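Making Your Own Paper Garlands and Place Cards
Notes for week 6, Decorating for Gatherings

Welcome back, everyone, and thank you for bringing in so many lovely bits of leftover wrapping from last time. I've put them in the big drawer under the window, so please help yourselves whenever you run short. These notes cover what we got through and a few things I rushed past because we were all chatting (me most of all).

Choosing a colour scheme

Start with one thing you already own and like. It might be a tablecloth, a set of serviettes or a jug you always put flowers in. Pull two colours from it and let one of them do most of the work. Gunnlaugur Damgaard brought in his grandmother's mustard-coloured tea towels, and the whole room ended up borrowing that mustard for their bunting, which I thought looked marvellous beside the grey card.

If you're printing your patterned paper at home, run off a test strip first. Home printers tend to turn soft greens rather murky, and ink is too dear to waste on a full sheet. Matte paper folds more cleanly than glossy, and it takes a pencil line you can rub out afterwards.

Cutting and folding

For the garland we used the long triangle template. Fold your paper over before you cut so that each flag comes out double, with the fold sitting over the string. Leave a little gap between flags - a finger's width is plenty - and don't glue them down until you've laid the whole length out on the floor and had a good look at it from the doorway. It's surprising how bossy one bright flag can be when it lands next to another.

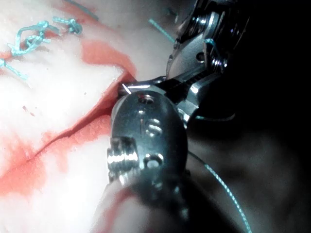
Place cards want a heavier stock than the flags. Score the fold with the back of a butter knife or a proper bone folder before you bend it, and the card will stand up nicely instead of slumping into the soup. A few of you asked about lettering. If your handwriting makes you nervous, write each name lightly in pencil, go over it in pen, then wait a good long while before you reach for the rubber. I've smudged more than 18 place cards in my time and every one of them was because I was in a hurry to put the kettle on.

Esben Laxdal asked whether you can reuse the same cards next year. You can, if you write the name on a slip and tuck it into two small corner slits. It takes a bit longer to set up, but it's very handy for families who turn up every June with a new boyfriend or a cousin in tow.

Hanging things up

Cotton twine is kinder to painted walls than fishing line, and it shows a pleasing bit of texture. Tie a loop at each end before you climb the ladder. For a long run, support it in the middle as well, or the flags will all slide towards the dip and huddle there.

For next time

Please bring scissors you're fond of, a glue stick and one finished place card, even if you're not happy with it. We'll be starting on paper flowers, and I'll have the crepe paper ready in the colours you voted for. Tea is at half past ten as usual, and I'm making the lemon slice again.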